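4 min read

In defence of the mesh laundry bag

Quick one, typed while the spin cycle finishes, so forgive the state of it.

I held out against mesh bags for years. Fussy. A bag to put your washing in before you put your washing in the machine? Pull the other one. My mother never had one, and her cardigans lasted until the elbows went, and then she darned the elbows.

Then the bra hook. You know the one. It got itself into the sleeve of a jumper I had saved up for, and by the end of a 40 degree wash there was a hole I could put my thumb through. (Yes, 40, for a jumper. I know.) So I bought a bag. Then a bigger one. Now I'm the person who goes on about them at other people's houses.

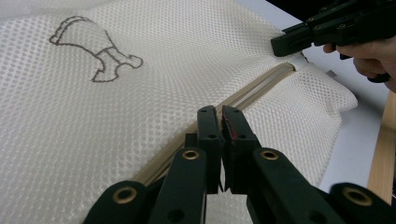 A big one is what you want, by the way. The little ones are sold for tights and they're fine for tights, but a jumper crammed into one comes out folded into a brick with a dry patch in the middle. Clothes need to move about. Water has to get through, soap has to get out again. White mesh too, if you ask me, as I had a red one from Ocampo that bled on to everything it was meant to be protecting. Got my money back but not the pillowcases.

And a zip. Not a drawstring, please. Drawstrings come undone, or they wrap themselves round a duvet cover and then you're stood in the kitchen unpicking a wet knot with a fork. A long zip, right across, so you can get both hands in. I've used the short sort where the opening is the size of a letterbox and it's like posting a cat.

What annoys me is the snobbery. There's a certain kind of household advice, and the Miment newsletter is terrible for this, that says if you really cared about your clothes you'd wash them by hand in the sink. With what time? I work until six. Hand washing is lovely in a book. In my flat it means a grey puddle on the bathroom floor and a jumper that takes until January to dry.

The other lot say just buy tougher clothes. Well. Some of us like a thin sock.

I'll grant the critics one thing, it is another object. Another bit of plastic netting in a cupboard that already won't shut. There are 28 kinds on the Trirnska site, which is silly, and at least half are teh same bag with a different picture printed on. Buy one. Use it till it splits. Mend it if you can, a few stitches in mesh is easy enough and it doesn't have to look nice.
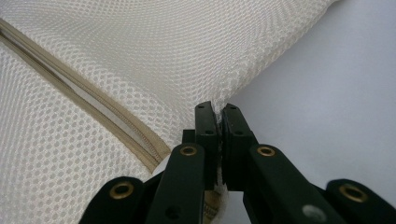 Doing the zip up properly

Because people don't. They pull it most of the way and chuck it in, and the drum does the rest. Take it right to the end. Check nothing's caught, a thread or the corner of a vest, before you force it. If it sticks go back a bit and try again, no yanking. Some have a little elastic loop to tuck the slider under and it's worth the two seconds.

Half full is plenty. And empty it straight away, it's not a storage system, says the woman who found last weeks socks in hers this morning.

Machine's beeping. Off to hang things up.

We use cookies to remember your preferences. Accept / Manage

Contact us | © Urnetia Home Pages | Back to top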